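Truketti Releases Hand-Guided Teaching Kit for Two-Finger Grippers

FURKSTEAD, 4 November 2018 -- Truketti today released Lolero, a teaching kit that lets a person show a robot arm a small handling task by remote control or by moving the gripper directly by hand. The kit ships with a wrist camera, a pair of long tapered fingers and recording software that runs on an ordinary desktop computer.

Lolero is meant for packing and sorting jobs where the items are light, differently shaped and often wrapped in plastic. Programming such jobs point by point can take longer than the job is worth, especially when the contents of a box change from one order to the next. With Lolero, an operator performs the task several times through the arm, and the software stores the wrist camera view together with the finger position and arm motion for each attempt.

"The people who pack these boxes already know how to do it," said Vlasta Golob, head of product at Truketti. "We wanted them to be able to teach the arm without writing anything down first. They take the handles, do the job and press a pedal when they are finished."

The company developed the kit over two years with Vidmar, a packer of small household and travel supplies with a plant outside Furkstead. Vidmar operators recorded 199 demonstrations of a first-aid packing task, working in short sessions before the regular shift. Of these, 46 were done by hand guiding and the rest by remote control from a bench next to the arm. Operators could discard an attempt at any time, and discarded attempts are not part of the total.

The task was chosen for its awkward items. Clear wrappers slide, fold and catch the light, and the loose ends of a package can hide the edge of the item inside. The box also has dividers, so the fingers must reach into a compartment without pushing against a wall. Operators were asked to work at their own pace and to choose their own way of gripping each item.
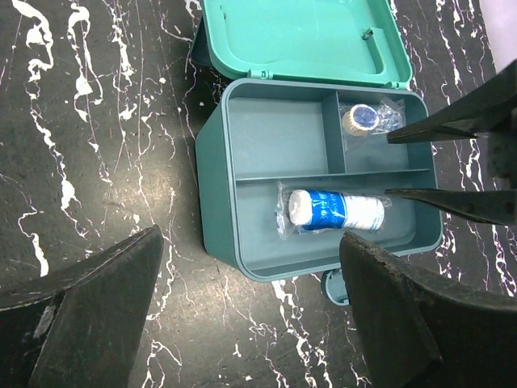

Wrist camera view of a three-compartment box holding a wrapped bandage roll and a bagged roll of tape, with the gripper fingers at right.

"My first ten tries were slow," said Haris Stojanovska, a line lead at Vidmar who recorded demonstrations for the project. "You are looking through the wrist camera, and you have to get used to where the fingertips are. After a couple of mornings I stopped thinking about it. The tape was still harder than the bandage -- it is a small thing to get hold of."

Each recording can be played back on screen, trimmed and given a plain-language label before it is used for training. Supervisors can sort recordings by operator, item or date, and can remove any single attempt without affecting the others. All files stay on the customer's own computer unless the customer chooses to share them with Truketti for support.

A standard recording session takes about 85 minutes, including setup and a check of the camera mount. Truketti recommends that at least two operators record each task, so that the training set includes more than one style of movement. The remote handles can be set for left-handed or right-handed use.

Lolero fits most tabletop arms with a standard tool flange. An adapter plate for older arms is available separately. The first production run is limited to 200 kits, with deliveries beginning in late November. Existing Truketti customers may order through their service contact. Training for new operators is held at the Furkstead office and can also be arranged on site.

About Truketti
Truketti designs grippers, wrist cameras and teaching software for light handling work. The company is based in Furkstead.

Press contact: Truketti press office, Furkstead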